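Sorting Time and Label Design in Shared Classroom Storage
Eilidh Purves and Fraser Gourlay
Submitted 7/11/24

1. Background

The Cairns building has one storage room used by several classes. Small parts are returned to it at the end of each session, and the bins are often mixed. Our project compared two labeling systems for these bins: printed words only, and printed words with a color band. We wanted to know which one led to fewer misplaced parts.

2. Method

Each system was used for 52 sessions. The bins, shelf order and lighting were kept the same throughout. After each session Mhairi Matheson emptied every bin onto a table and recorded any part that did not match its label. Parts with visible damage were left out of the tally. Classes were not told which system was being tested. 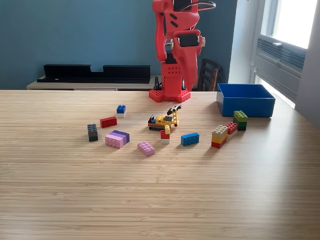
A part was scored as misplaced only if a correct bin existed for it. Parts with no assigned bin went into a separate tray and were not scored. This rule was added in January, after the first trial run, and the trial data were thrown out.

3. Results

Under the word-only labels, 1107 parts were misplaced. Under the color band labels the total was 191. Most of the remaining errors were between the two bins on the bottom shelf, where the bands were dark blue and black.

4. Limits

The word-only system was always tested first, so part of the drop may come from practice. Class size was not recorded. Hamish Semple repeated the tally for 2 sessions and his totals matched ours.

5. Next steps

The dark blue band should be replaced with yellow and the bottom shelf tested again. A second room with a different shelf order would also be useful.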